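Household Robots Should Learn in Real Bedrooms

Opinion – 8/24/23
Editorial Office, Prernberg Institute for Applied Automation

Research on robots that handle cloth has for years been carried out on bare tables under even light. The results are often good, and they are often of little use in a home. This institute takes the view that public funds should now favor methods that gather their training data where people live.

The Wurkik project, begun in January, follows such a method. A person holds a gripper and does the task by hand, while a camera on the tool records each motion. Much of the material is untidy. When the tool moves quickly, the room behind it blurs and the gripper stays fairly sharp, as in this view of a green cloth on pink bedding. 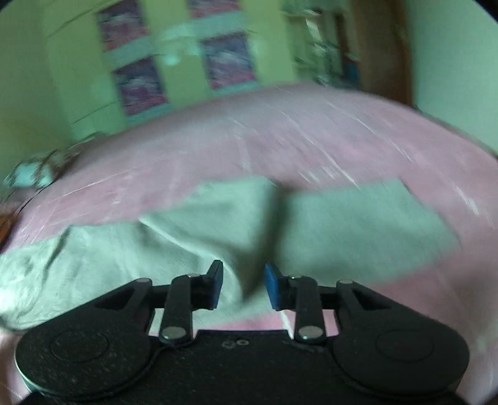

What the Figures Show

Critics hold that such recordings are too poor to learn from and should be thrown out. We disagree. Wurkik compared two training sets for the same folding task. The first held 2,000 recordings made on a laboratory table. The second held 1,000 recordings made in homes, blurred passages included. In rooms new to both systems, the home-trained system completed 76 percent of its trials and the table-trained system fell well short of that. Half the data, gathered in harder conditions, gave the better result.

One study does not settle the matter. The Flullora benchmark, which many groups still use to rank their work, has no bedroom tasks at all, and a method that does well in homes gains nothing there. We ask its organizers to correct this in the next edition.

Cost is a fair concern. Home recording takes time, and residents must give consent and be able to withdraw it. The Zakharchenko protocol sets out workable rules on both points – it should be a condition of any grant in this field. It also requires that a room be recorded with its ordinary contents in place. Pillows, patterned sheets and posters on the wall are part of what a household robot will meet, and a system trained without them has been trained for some other place.

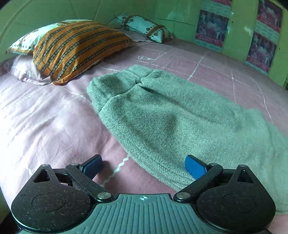
A hand-held gripper with blue finger pads over a bed with grey fabric and pillows.

Funding bodies will review their automation programs in January. We urge them to set aside a fixed share for data gathered in homes, and to require that the blurred recordings be released with the clear ones.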